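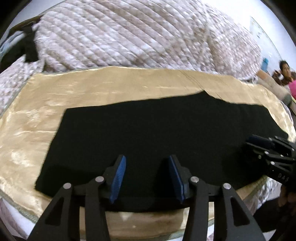 Ebenezer Dogbe wrote back to us after the June newsletter to say that he has been folding his bed linen wrong for most of his adult life, that he had always blamed the closet, and could we please say something about satin, because satin was beating him. So this is for Ebenezer, and for the good many of you in Roltindale and over in Cledley who asked more or less the same thing in more words.

Satin is slippery. I know you know that, but it's worth starting there, because almost everything that goes wrong with it comes from treating it like cotton. Cotton stays where you put it. You can hold a cotton sheet up under your chin, bring the corners together, flop it over your arm and end up with something respectable. Try the same with a satin cloth and by the second fold one side has slid a hand's width past the other, and by the third you have a sort of pudding. My mother-in-law used to fold hers against a wall, pressing it flat with her forearm as she went, and I have never met another person who could do it.

What works for me is the bed. Make the bed first, with the quilted comforter on top and pulled reasonably smooth, and use that as your table. The stitching on a quilted cover gives the satin a little something to rest on, much better than a polished dining table, where the whole lot will go over the edge the moment you turn around to answer the phone. (Ask me how I know!) Spread the cloth out with the shiny side down, walk your hands from the middle out to the corners, and leave it alone for a minute while you get the next thing.

The next thing, in our house, is a plain piece of black fabric, a flat rectangle with a bit of grip to it. Lay it on the satin and smooth it out, and then fold the satin in over it, long sides first. The black piece stays inside and the satin folds around it, and the two of them hold each other still. It sounds like fuss and it takes very little time once you've done it twice. If there's a bump anywhere in the inner piece, lift that edge and lay it down again before you go on, as a small bump at the start makes a surprisingly large ridge by the time you've folded over it three times, and then the stack on the shelf leans.

Iddrisu Dogbe does it differently and would like that noted. He rolls. He starts at the short end and rolls everything up together, inner piece and satin, as you would a sleeping mat, and ties it with a strip of old pillowcase. I have tried his way and it's very good for traveling and for drawers, and rather less good for a shelf, where the rolls like to wander off. If your closet has deep drawers, I would go with Iddrisu. Otherwise fold.

A word on color, as two people asked. Dark fabric next to pale satin is lovely to look at and easy to work with (you can see at once whether your edges are straight), but do please wash the dark piece by itself a couple of times before you let the two of them spend a winter together. I dampen a corner of an old white handkerchief and rub it on the cloth. If the handkerchief comes away gray, wash it again. Beige will forgive a certain amount. White will not forgive anything, and I lost a very nice white pillow cover that way.

If you need something to use for the inner piece, Kwofie has a remnant bin just inside the door, and most of what's in there is perfectly good. I paid 60 cents for my last one and hemmed it in an evening. Mine is cut a little shorter than the satin is wide once folded, so that none of it pokes out. You don't have to hem, but the loose threads do catch on the satin, and a pulled thread in satin is there for good.

The next linen swap is on 2nd October at the Cotach hall, doors open after lunch, tea as usual. Last time we had about 200 pieces on the tables and hardly anything went home unclaimed except the fitted sheets, which I'm afraid we will always have with us. Please bring things washed and folded if you can, by whichever method you like, and pin a scrap of paper to anything that isn't a standard size. Ebenezer has promised to bring his satin and have another go at it on one of the long tables, with a comforter underneath this time, and he says anyone who wants to stand and watch is welcome so long as they bring a cookie.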